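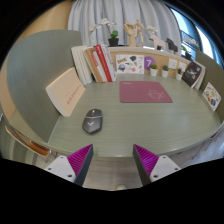

Início | Sumário | Capítulo anterior | Próximo capítulo

Capítulo 4
O posto de trabalho e a organização do escritório

A maior parte das tarefas administrativas é feita à secretária. O modo como esse espaço está organizado influencia o tempo de execução, o número de erros e o cansaço ao fim do dia. Neste capítulo estudam-se a disposição do mobiliário, a iluminação, o ruído e o arquivo de uso corrente.

Até meados do século XX, muitos escritórios dispunham as secretárias em filas, viradas para a chefia. Mais tarde difundiram-se as salas abertas e, com elas, as divisórias baixas e altas, que separam os postos sem fechar a sala. Cada solução tem custos: a sala aberta facilita a comunicação, mas aumenta as interrupções.

O caso da Skoster, empresa de expedição com 40 empregados, acompanha todo o capítulo. Em fevereiro, a responsável administrativa, Ileana Dobre, mudou 20 postos para junto das janelas e reuniu os arquivos em dois armários comuns. As queixas de ruído diminuíram — as de reflexos no monitor aumentaram. A secção 4.2 analisa as medidas tomadas.

Termos a reter: posto de trabalho, zona de alcance, divisória, arquivo corrente.

2 comentários | 20 partilhas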